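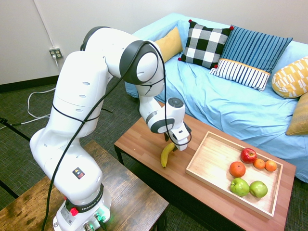
4. Placing the tray and loading fruit

This section covers the Cordero serving tray supplied with the Zotach living room set. Complete Section 3 (leveling the coffee table) before you begin.

4.1 Before you start

The tray is shipped with a protective film on the inner base. Remove the film completely. Residue along the inside of the rims can be lifted with a damp cloth.

You will need:
Cordero tray
Four self-adhesive felt pads (bag C)
Soft cloth
Fruit, washed and dried

Note: Bag C also contains two spare pads. Keep them with the table hardware.

4.2 Fitting the felt pads

1. Lay the tray face down on a towel.
2. Wipe the underside and let it dry.
3. Peel the backing from one pad and press it into a corner, 10 mm in from both edges. Hold for a slow count of ten.
4. Repeat at the remaining corners.
5. Turn the tray over and leave it unloaded for one hour.

Caution: Do not slide the tray across the table top before the pads are fitted. Bare wood against a finished wood surface will leave marks that polish does not remove.

4.3 Positioning the tray

1. Set the tray on the coffee table with its sides in line with the sides of the table.
2. Leave at least 200 mm of clear table top at one end for cups and loose items.
3. Check that the tray sits flat. If it rocks, replace the pad at the high corner.

When the sofa has a loose slipcover, keep the fabric off the table edge. A cover that drapes down the front can catch on the tray when someone stands up.

4.4 Loading fruit

The rims are low. They stop round fruit from rolling off during normal use but will not hold a second layer.

1. Start at one end of the tray and work toward the middle.
2. Place apples and large oranges first, stem up where possible.
3. Fill the gaps with tangerines or other small fruit.
4. Keep to a single layer. Fruit may be grouped in one half of the tray with the other half left free.
5. Lay bananas on their side. A single banana can be kept on the table top next to the tray.

Maximum load: 176 ounces, evenly spread. With fruit in one half only, do not exceed half this value.

Note: Bananas and apples ripen nearby fruit. Store them apart if the fruit is to be kept for more than a few days.

Caution: Remove split or leaking fruit at once. Juice left on unsealed wood for over 1000 seconds may stain it permanently.

4.5 Moving the loaded tray

1. Clear the path to the new location.
2. Grip the tray at both short ends, with fingers under the base. Do not lift by the rims.
3. Raise the tray straight up and keep it level.
4. Lower both ends together.

4.6 Cleaning

Empty the tray and wipe it with a cloth wrung out in warm water. Dry it immediately, following the grain. Do not soak the tray or put it in a dishwasher.

Floniston wood oil may be applied to the inner base twice a year. Use a thin coat, wait until the surface is dry to the touch, and buff. Do not use the oil on the table top, which has its own finish (see Section 6).

Replacement felt pads are listed in the parts table under item 390.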